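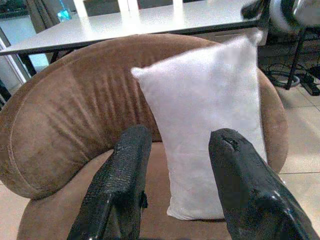
Manipular coisas moles é um assunto que eu vinha adiando neste curso, e a visita à Umel me obrigou a parar de adiar. Vocês passaram o semestre inteiro com blocos rígidos, cubos, cilindros, aquela geometria comportada em que dois dedos encostam e pronto, há contato, há normal, há atrito. Agora peguem um travesseiro branco e gordo, de pé no assento de uma poltrona marrom, meio inclinado, com um dedo da garra encostado no tecido e o outro ainda do lado do encosto. Onde está a normal? Quem quiser me responder na próxima aula ganha meu respeito eterno (e nada mais, a nota é pelos relatórios).

Estas notas são para quem foi e para quem não pôde ir. Anotei no ônibus de volta, então perdoem a ordem.

Fomos recebidos por Ilze Adomaitis, que cuida da parte de percepção, e por Arūnas Jõgi, que escreve o controle da garra e fala rápido demais para a minha mão. A demonstração era do Esau, o projeto deles de arrumação doméstica. O objetivo declarado é modesto: pegar um objeto macio de um móvel e colocá-lo em outro sem derrubar nada pelo caminho. Gostei da modéstia. Já vi muita demonstração prometer a casa inteira e entregar uma xícara.

1. A câmera no punho

A primeira coisa que Ilze pediu foi que olhássemos o monitor em vez do braço. Eu, claro, fiquei olhando o braço por uns bons minutos, todo mundo faz isso! Mas ela tinha razão, porque a câmera do punho vê os próprios dedos o tempo todo e eles tapam justamente a região que interessa. Em Dağdelen, me contaram, tentaram apagar os dedos da imagem por software. A Umel preferiu deixá-los e usá-los como referência: se você sabe onde está a ponta do dedo na imagem, mede a distância do alvo até ela. Revejam a seção de servovisão, é exatamente o erro no plano da imagem que fizemos no quadro.

Outra dificuldade é o fundo. O travesseiro é branco, a mesa atrás da poltrona também, as cadeiras do outro lado idem. O contraste bom vem do marrom do estofado, e vem só em parte do contorno. Quem achava que segmentar "a coisa branca" resolvia, pense de novo.

2. Fechar a garra

Arūnas explicou que eles fecham por força e deixam a posição livre. Com objeto rígido, a força sobe de repente no contato. Com travesseiro ela sobe devagar, uma rampa preguiçosa, e escolher o limiar vira meio ciência, meio teimosia. O ajuste que nos mostraram saiu de 500 tentativas gravadas, 60 delas separadas para validação. Perguntei se não era pouco para validar e ele riu — disse que eu era o terceiro professor a perguntar.

Reparem também nas pontas: um dedo tem superfície texturizada, quadriculada, e o outro é mais liso e brilhante, com um pedaço do revestimento rasgado perto do alto. Desgaste muda o coeficiente de atrito, e o modelo de vocês provavelmente supõe um μ constante e igual dos dois lados. Coloquem isso na lista de hipóteses do relatório, por favor. Coloquem mesmo.

3. O que eu não entendi

A estratégia de aproximação. Eles descem inclinados em direção ao encosto, e eu esperaria que a poltrona curva atrapalhasse mais o planejador. Ilze falou em um volume de colisão simplificado, herdado da biblioteca Lelilwood, mas a conversa foi interrompida pelo café e eu não voltei ao ponto. Mandei um e-mail perguntando.

Para o relatório

Duas páginas, em grupo. Escolham um objeto deformável que vocês tenham em casa e proponham uma sequência de aproximação, contato e retirada, dizendo em cada fase qual sensor decide a passagem para a seguinte. Desenho à mão vale. Quero ver pelo menos uma falha prevista e como o sistema perceberia que falhou. Entrega até 22 de agosto de 2026, na pasta da turma, e quem perdeu a visita pode usar estas notas como fonte.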